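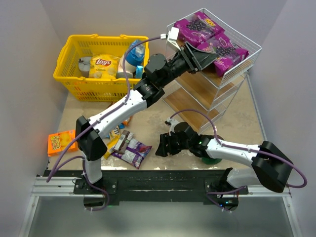 Esperanza Llorente wanted one thing from a shelf-stocking kit, she told us at our first demo: that her evening crew could set it up without calling anyone. We're happy to say the first kits are now in their hands, and Tildale Bench goes on general offer today.

BELTEDCOMBE, 17 October 2020 - Tildale today opened orders for Tildale Bench, a two-arm tabletop kit for teams working on the fiddly end of retail: snack bags, cartons, candy bars, bottles, anything that slides, crinkles or rolls when you grab it.

The kit comes with two white-and-black arms on a shared base plate, a parallel-jaw gripper for each, and the software to run them together or one at a time. The plate bolts to a length of aluminum extrusion, so a team can fit it to the table it already has. A small wire rack and a yellow shopping basket make a good first setup, and the groceries can come from the store down the street!

"We went through a lot of chips," said Rodrigo Lorente, product lead at Tildale. "Flat bars on a tabletop are still the hardest thing we ask the arms to pick up, and we'd love to see what other people try. The wide fingers helped us a great deal with soft packages."

During trials in Beltedcombe, testers logged 2,982 picks over 6 weeks, with items moved between table, basket and rack. The log comes with every kit, missed picks included, along with the task files the testers wrote (Candela Calvo's notes on placing things on the top shelf are well worth reading first).

The first run is 200 kits. Orders placed now will ship in December, and each one includes setup help by phone and a spare pair of gripper fingers. Software updates are free for as long as the kit is supported.

Press contact: Ebbe Aasen, Tildale, Beltedcombe. Loan kits are available to reviewers on request.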